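Print this article | E-mail this article

Grip First, Label Later: Working Rules for Handheld Demonstration Recording

By Maya Awad

June 20, 2019

Most of the written rules in robotics concern machines that are bolted to a floor. They cover fencing, stop circuits, speed limits and who holds the key. Much less has been written for the stage that comes before the robot moves at all, when a person carries a gripper through a task by hand and the recording is used later as training material.

Utgate, a contract recording firm, has been working to its own practice document since January. The current issue has 4 sections: equipment checks, the work area, the conduct of a take, and rejection. Fadi Matar wrote most of it. He came from machine tool inspection, and the text reads that way. Each rule has one verb and one test.

The equipment section is the shortest. Before a session the operator opens and closes the jaws through full travel, looks at the pads for tears or lifted edges, and confirms that the pivots turn without play. A pad with visible damage is replaced before recording. Pads are changed in pairs, so that both sides of the grip have the same wear. The lens is wiped at the start of each session and again at any change of room.

The work area section took longer to settle. An early draft asked for a bare table and a plain background. It was dropped after a review of 243 takes, which Matar found too uniform to be of much use to the client. The present rule is that household items are handled in ordinary rooms, on whatever surface the task sheet names, including soft ones. Furniture and bedding stay as they are. Papers with names or addresses are removed, and so are medicines and blades.
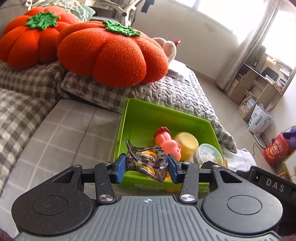

Hair claw clip held in the padded jaws over a toy bin. Small, irregular plastic items fall under the single-item rule.

The single-item rule states that the jaws hold one object at a time. If a second object is lifted with the first, the take is stopped and marked. Mixed bins make this a common fault, as toys and clips have openings and prongs that catch on their neighbors. The operator may not shake the gripper to free the extra item. A shaken release teaches a motion that the client has not asked for.

Other rules in the conduct section are similar in kind:

The free hand stays out of the task unless the sheet calls for two hands.

The jaws close at an even rate. Squeezing a thin plastic part until it bends is a fault, even if the part is placed correctly.

The object is lifted clear of the bin wall before any sideways travel.

A dropped object ends the take. It may be picked up again only under a new take number.

Translucent items are entered as a separate class on the log sheet. Their outlines can be hard to separate from what lies behind them, and reviewers are told to step through the grasp slowly.

Rejection is handled by a second person who was not present at the session. In the last complete batch, 374 of 400 takes were accepted. The other 26 were kept with a fault code attached. Matar argues against deleting them. "A failed grasp with a correct label is usable data," he said. "A failed grasp labeled as a good one is a defect, and it is a defect you have shipped."

Not every shop agrees on this point. Trillitz, which records kitchen and laundry tasks, discards faulted takes at the end of each day and keeps only a tally. Its position is that storage and review time cost more than the failures are worth. Both firms use the same fault codes, however, so their reject rates can be compared.

The codes do not yet cover soft surfaces well. A bin standing on a mattress can shift or tilt when the gripper presses on its contents, and the present list has no entry for movement of the container. Utgate logs it under "other." A proposed code would apply when the base of the container moves by more than the width of the jaw pad. Matar expects to add it in the next issue, along with a revised log sheet.

Related articles
Aoun Revises Its Operator Training Sheet
Pad Wear and When to Measure It
Rirkevance: Notes on Naming Fault Codes
Stop Buttons on Shared Benches

Contact the editors | Copyright 2019. All rights reserved. | Back to top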